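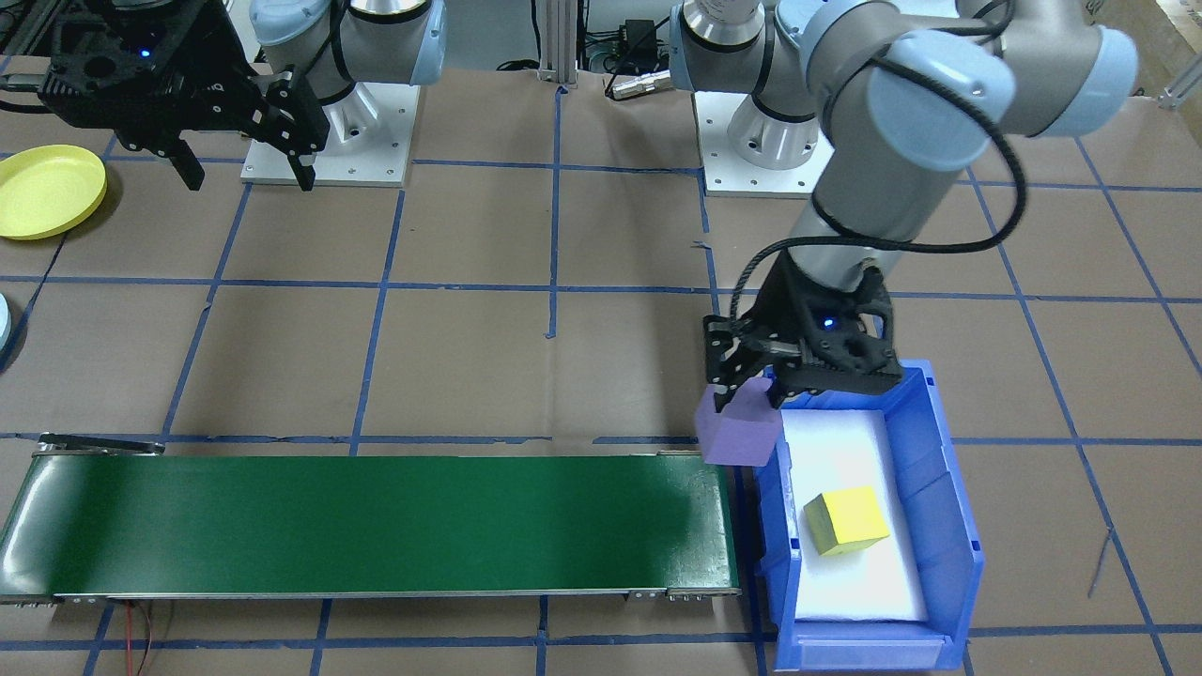 Purple block, blue bin, green belt. Blue tape on brown paper underneath.

Benedicta Mahama is eating a sandwich when she picks up the phone and doesn't stop. Fine by me. We've got half an hour before her next meeting and she wants to talk about beige.

"People think beige is easy," she says. "Beige is murder. There's pink beige, green beige, the one that looks like a bandage. And every one needs a name somebody will say out loud in a store."

Naming paint is her job. Has been since the Zeltmont company hired her off the mixing counter, where she'd been writing her own names on the lids to amuse the regulars. The current Zeltmont fan deck has 1,515 colors in it. She named 934 of them. The rest came with the deck or from a man before her who liked sailing. "So much rope. Rope, Old Rope, Wet Rope. I kept Old Rope, it sells."

How does a name get made? Slowly, mostly. She paints a card, tapes it up in the kitchen at home and leaves it there a few days. Morning light, lamp light, rain. Writes down whatever comes. Then the list gets cut, then legal cuts it again.

"Legal took Kong off me," she says. Kong was a gray. Big, warm, slightly brown gray, and she still thinks it was the best thing she's done. It's called Harbor Stone now. She says Harbor Stone in a voice I can't type.

Some names do survive. Cetulano, a yellow, is a word she made up on a bus. Customers write in to ask which part of Italy it's from. "I tell them it isn't from anywhere. One lady wrote back and said she'd been."

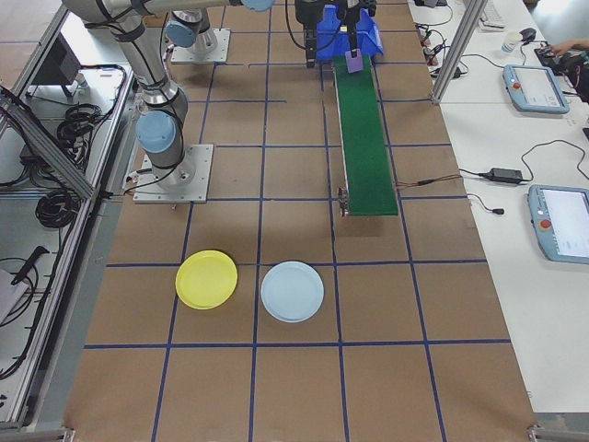
Yellow and a pale light blue side by side on brown paper.

I ask about purple, because my bedroom is purple and I regret it.

"Purple's never the problem. It's how much of it." A small thing in a strong purple is lovely, she says. A cushion, a mug, the inside of a closet. Four walls of it and the ceiling comes down to meet you. She'd put me in a dusty one, two shades grayer than I think I want. "Always grayer than you want. The wall turns the volume up. That card in your hand is the size of a cracker."

Yellow is the same but worse. Yellow bounces. Paint facing walls the same yellow and they yell at each other all day.

And blue? Blue is what pays for everything. People come in for white and leave with blue. She has trouble with the pale ones, theres a whole drawer of them with no names yet, because every pale blue name in English has been used. Sky, ice, mist, egg. She's banned herself from all of them. In May she sent in a list of 100 possible names for the drawer and got 3 back with a tick. One of the three was a spelling mistake.

She did leave once, for Grostberg, who make industrial coatings. Numbers only, no names. She lasted a winter. "Good people. Great canteen. But I'd be looking at this gorgeous oxide red and it was a seven digit code, and I'd go sit in my car."

Does she name things at home? Not the cat, her son got there first. The front door is a green she hasn't named or sold to anybody, mixed from leftovers, and she wont tell me what went into it. I ask twice.

Advice for someone stuck in front of the rack, then. She thinks. More sandwich.

"Ignore the name," she says. "Dont print that, my boss reads these. Okay, print it. Buy the sample pot. Paint a big piece of cardboard, move it round the room. Look at it at night when you're tired and everything's ugly. If you still like it then, get the gallons."

Somebody's calling her from down the hall, something about a taupe. She says she has to go, they've put a fruit in the name again.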